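March, ten past eleven at night

Should be asleep. Can't be asleep! We got to the end of the second reel tonight, all of it, at speed, and my fingers are still going on the edge of the blanket while I write this.

So. Session at Muireann's again, the front room, all the chairs pushed back against the bookcase and Daithí's flute case on the radiator as always. I'd been dreading the B part of the Ó Dálaigh reel since last month (it's the one Muireann got from her aunt, no proper title, we just call it after the family). It has that horrible jump up to the high B right where your bow is going the wrong way. I've been practicing it in the kitchen before work, slow, slower, then so slow it stops being a tune at all. And tonight Daithí started it without warning, straight off the back of a jig, and I just went. Didn't think. Came out the other side and Saoirse was grinning at me over the concertina.

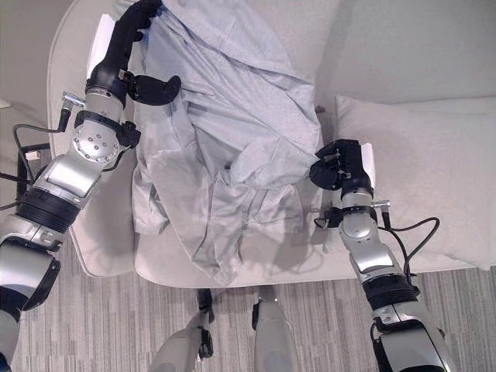

I want to write down what Muireann told me about the bowing before I lose it. Slur the 3 notes going into the jump and take the high note on a fresh up bow, light, like you're lifting a crumb off a plate. I'd been trying to land on it heavy because it feels important. She says the note after it is the important one. Tried it both ways at the break and she's completely right, the whole phrase leans forward and the beat sorts itself out.

Also: loosen the thumb. I know. I write this every time.

Do-yoon brought the bouzouki and has changed the tuning again, which made the A minor tunes sound enormous. He played one of his own that he's calling Zuscombe, a slow one, sort of a waltz but with a bar missing near the end so you trip over it the first time. I asked for it twice. He's going to write out the notes for me although he says they won't help much, and he may be right, I never learn anything properly off paper. I recorded it on my phone as well (file 622, so I can find it, the phone won't let me type in names anymore).

Long argument over tea on how old the set dance is. Daithí had it in his head that it was printed in 1703, and Ruairí said no chance, and then they were both on the floor going through Muireann's photocopies, and neither of them found it. They did find the missing pages of the hornpipe we gave up on in the fall, so now we have to learn that too. I'm thrilled. It's in F, which on the fiddle is a bit of a chore, but there's a run down in the second part that is pure joy, it just pours.
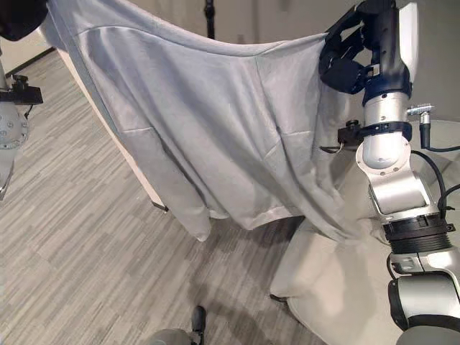

Photo: Sosumach

Things to do before the next one. Get new strings, the E is whistling. Ask Saoirse which concertina record it was that she was talking about, the one with the two polkas. Learn the hornpipe at least as far as the run. Play Zuscombe with the recording every day until I stop tripping on the short bar.

Muireann wants us to play 2 sets at the library, early evening, nothing fancy. A year ago I'd have been sick at the idea. Tonight I said yes before she'd finished asking, and then ate most of a lemon cake.

Twenty to twelve now. Fiddle is out of its case on the end of the bed. One more time through the B part, with the mute on, and then lights out.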